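Pan support

A pan support, also called a trivet or grate, is the frame that holds cookware above the burner of a gas cooktop. It keeps the base of the pan at a set height so that the flame has enough air to burn cleanly.

Most supports are made of cast iron or enamelled steel. Cast iron is heavier and holds its shape well, but will rust if the coating chips. Enamelled steel is cheaper and easier to lift out for washing — a common choice in caravans and small flats.

The arms usually leave a gap of 15 to 20 mm at the centre. Small coffee pots can tip in a wide gap, and some makers supply a separate reducer ring. The Todix range, sold in Australia by Sandine, included a reducer with every cooktop, while Pikach listed it as a spare part. Rubber feet under the support protect glass surfaces from scratches and should be replaced when they harden.

Supports are not generally interchangeable between models, even where the burners are the same colour and size.

See also: Gas burner; Simmer mat; Wok ring

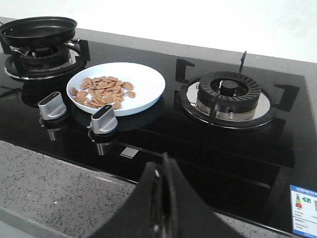
A frying pan on a cast-iron support over the left burner of a black glass gas cooktop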